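Break room table, what stays and what goes?
Reading time: 4 min

Zandstead Makers Board > Shared Spaces > Kitchen stuff

mo_tillery
ok so who's leaving baking stuff on the long table. Went in Monday for coffee and there's corn starch, a rolling pin, snack stuff, packets. I need that table for the dumpling wrapper thing at 4 and would like to start with it clear. Not mad. Well a little mad.

Proposing: anything left out past closing goes in the share bin. Yes/no?

pastrygoblin
No. The rolling pin is mine and it is NOT going in the share bin. Last one I put in there came back with a dent.

mo_tillery
then take it home??

pastrygoblin
I bike. It's a rolling pin. Doesn't fit in my bag.

Satti_fan23
photo or it didnt happen. also which corn starch, the green bag? if its the green bag thats mine, sorry, meant to put it away

mo_tillery
ok fine, photo.

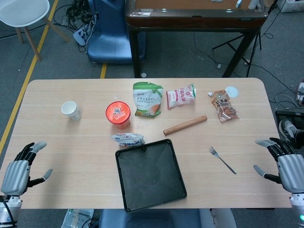
The long table, as found. Green corn starch bag toward the back, rolling pin in the middle.

Satti_fan23
yep green bag is me. will grab it tonight. The little white packet with the red printing next to it isnt mine tho, no idea

denholm_k
What's in the tub with the orange lid? Cute cartoon on it. If it's candy I vote it stays.

pastrygoblin
Not opening someone else's tub Denholm

denholm_k
wasn't going to OPEN it. was going to ask nicely

Enikő Nyitrai
Hi all, I do the Monday set up. Please dont bin the black tray, I use it for portioning dough and it's the only one that fits the low shelf. The fork can go back in the drawer, I think it's from the house set. Paper cup is trash if it's empty.

mo_tillery
it's empty. cup is gone in spirit. tray stays, noted.

quietlathe
Going to disagree with the whole premise. It's a shared table. Stuff being on it is what it's for. Half of you leave sandpaper on the bench in the other room for a week and I've never started a thread.

mo_tillery
sandpaper doesnt get in anybodys dumplings

quietlathe
And corn starch doesn't scratch a table. Wipe it, move on.

pastrygoblin
for once I'm with quietlathe

Culon_Carl
We had this at the Munura space. Solution was one shelf per person, masking tape with your name. Worked ok til people ran out of shelf. Then it was the same fight but about the shelf.

Enikő Nyitrai
We have shelf room right now. Two are free on the left by the sink. I can put tape up before class.

Satti_fan23
second this. also can we talk about open starch bags, if you leave one open in that kitchen it clumps. get a jar. the Culon ones with the wide mouth are good, 200 g fits w/ room for a scoop

Culon_Carl
no relation to the jars btw. People ask.

denholm_k
So nobody's claiming the brown and orange pouch? Spout cap on it. Far end of the table.

mo_tillery
are you going to eat it

denholm_k
I'm going to read the date on it and then decide

pastrygoblin
please don't

mo_tillery
OK so where we are:
- Satti_fan takes the corn starch
- tray to the low shelf
- fork to the drawer
- cup out
- rolling pin.... pastrygoblin pls pick a shelf
- orange lid tub, pouch, both white packets (there's a crumpled one with blue printing too) and the small round lid up by the back edge: claim by Friday or share bin

quietlathe
Still against the bin. If it has a name on it, leave it. If it doesn't, ask first. That's all I want.

mo_tillery
this IS me asking first

quietlathe
Fair.

pastrygoblin
left shelf, top. rolling pin lives there now. If anyone uses it for clay I will know.

Enikő Nyitrai
Tape is up. Marker is on a string, please leave it on the string.

Related threads
Who has the good bench scraper
Jar swap, April
Dumpling night sign up (full, waitlist open)
Sink sprayer leaking AGAIN

Contact the mods | Copyright Zandstead Makers Board | Back to top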